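Why does a website sometimes show you an old page?

You visit a news site in the morning and read the top story. You go back at teatime and the same story is there, word for word, even though your friend says the page changed at lunch. Your friend is right, and so are you. You are looking at two different copies of the same page.

To see how this happens, we need to know where web pages live.

Where a page is kept

Every website is stored on a computer called a server. A server's job is to wait for people to ask for a page and then send it to them. When you type in an address or tap a link, your tablet or computer sends a short message that says "please send me this page". The server sends the page back.

Let's make up a town called Surkbridge, with a website that tells people about the library, the swimming pool and the buses. The server for the Surkbridge site is in another town, Budmont. If four people ask for the bus page, the server sends it four times. It does this quickly and you would not notice any wait.

Now think of a snowy morning. Everyone wants to know if the buses are running. Suddenly there are 400 people asking at once, and they keep tapping the refresh button. The server has to answer every one of those messages. Some people wait a long time, and some get an error.

Keeping a copy

One way to help is to keep copies. A copy of a web page that is saved so it can be used again is called a cache. You say it like "cash".

There are caches in several places. Your own web browser has one. When you visit the Surkbridge site for the first time, your browser saves the town's logo and some of the other parts of the page. Next time, it doesn't need to ask for the logo again, so the page opens faster.

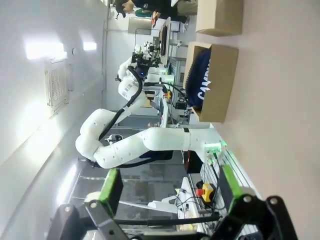 There can also be a cache between you and the server. Big websites often pay a company to store copies of their pages on computers in many different cities. When you ask for a page, the nearest of these computers answers you. The message has less far to travel, and the main server has less work to do. On the snowy morning, the main server might send the bus page just once to each of these computers, and they would pass it on to everyone else.

When a copy gets old

A copy is only a copy. If the real page changes, the saved one stays as it was until somebody or something replaces it.

For this reason, saved pages are usually given a time limit, a bit like the date on a carton of milk. The Surkbridge bus page might have a limit of 23 minutes. Until then, the cache can hand out its copy without checking. After that, it has to ask the server in Budmont whether there is a newer one.

A logo hardly ever changes, so its limit might be a whole year. A page of football scores might have a limit of a few seconds.

What if the server stops working?

Servers break down sometimes. They can also be made to stop on purpose. In one kind of attack, a person uses a very large number of computers to send messages to the same server, all at the same time. It is like the snowy morning, but the messages are not from people who want to read the page. They are sent to keep the server so busy that it can't answer anyone else. Doing this is against the law in many countries, including the UK.

When the main server can't answer, some caches are set up to keep showing the last copy they have, even if its time limit has run out. Readers can still see the page, but it may be hours old. Other caches show an error message.

How to get a newer copy

If you think a page is out of date, you can try these things.

Tap or click the refresh button. It looks like an arrow going round in a circle.

Close the page and open it again.

Look for a time near the top of the story. Many news pages say when they were last updated.

Ask a grown-up to clear the browser's cache. This deletes the saved copies. Pages may open a little more slowly the first time you visit them afterwards.

If the page still looks old, the saved copy is probably somewhere else, and you will have to wait for it to be replaced.

Words to know

Browser: the program you use to look at websites.

Cache: a place where copies are saved so they can be used again.

Refresh: to ask for a page again.

Server: a computer that stores things and sends them out when asked.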